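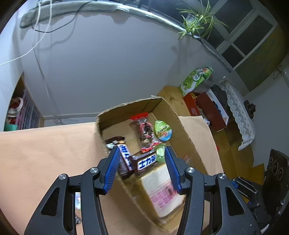

Ticket 376: fingertip poses drift once the gripper is over the box

Status: fixed, watching
Component: Ostura pose tracker
Opened by: Midley desk
2 shares · 8 comments

Jun 28, 2020

What happens: replaying a snack box demo, the tracked path is lovely on the way in and then slides sideways as the fingers get near the bars. The blue pads end up inside the cardboard wall in the viewer. Same thing on every replay of that recording, so at least it's a polite bug!

Tried first: redid the lens calibration. No change. Swapped in the older feature matcher from May – slightly worse, if anything.

Update: I think I've got it, and it's a fun one. The tracker picks its points wherever there is strong texture, and the wrappers are full of it (the white 士力架 lettering on dark brown is a feast for a corner detector). So is the gripper. The round silver caps on the linkage were getting picked up as landmarks, and they travel with the camera, so the solver was being told we'd hardly moved. There's a mask for the gripper, but it was drawn for closed fingers and misses the caps when the arms are spread.

Second culprit: the little screen on the gripper body. It sat outside the mask too, and its picture was feeding in points of its own.

Fix: the mask now follows the finger opening frame by frame, and the screen has its own patch. Reran the recording in Nesbridge and wow, what a difference. Frame 3173, where it used to jump, is smooth and the pads stay out of the wall.

Still to do: points on the snacks themselves should lose weight once a grasp begins, as they may move. The shelf and window behind the box look like much better anchors. I'd love to try that next – branch is up if anyone wants to have a go before me.

Leaving this open until the other box recordings have been rerun.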